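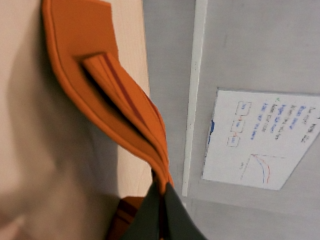 Orange strips folded into the slot, with the green cloth underneath.

Tea Towel Tips from the Robot Bench
October 2022

If you've ever looked at a folding robot kit and wondered whether it's any good with real household linen, I can tell you it's the most fun I've had with laundry in years! I've been working through the Wivus folding kit in its simulator, using the cloth pack from Kollon, and most of what I've picked up works just as well for your own two hands.

Start with one long, narrow piece. Everyone wants to go straight to the fitted sheet (me too), but a strip teaches you far more about where to grip.

Stripes are your friend. Stripes running across the cloth make brilliant fold markers, and you'll spot a crooked fold long before you get to the end. Plain colours are much harder.

Lay it on the diagonal if a square-on reach feels cramped. You can always straighten up later. 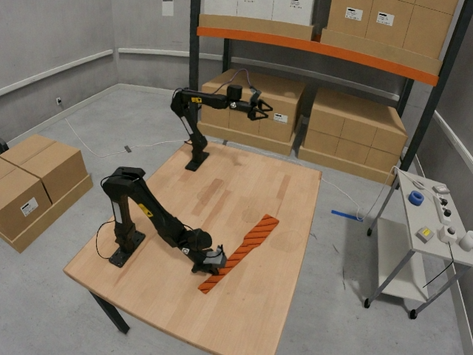

Two arms on the butcher-block table, the nearer one working low over the striped cloth.

Press before you pinch. Come down low, settle the fabric, then close the grip. I set the kit's pause to 2 seconds and my folds got noticeably neater.

Keep bundles slim. Six folds was my limit before things got bulky, and thick hems use up that allowance fast.

Save your settings by fabric and give them names you'll recognise. Mine include "test 20", which tells me nothing at all.

As for the kit, the fold planner is a joy, and the manual (98 pages, bless them) has a lovely chapter on napkins. The grip menu is fiddly and I'd like a bigger undo button. The Jovovska add-on for towels is worth a look if your linen cupboard runs to fluffy stuff. I haven't tried the Mofokeng one for socks yet, but it's next on my list.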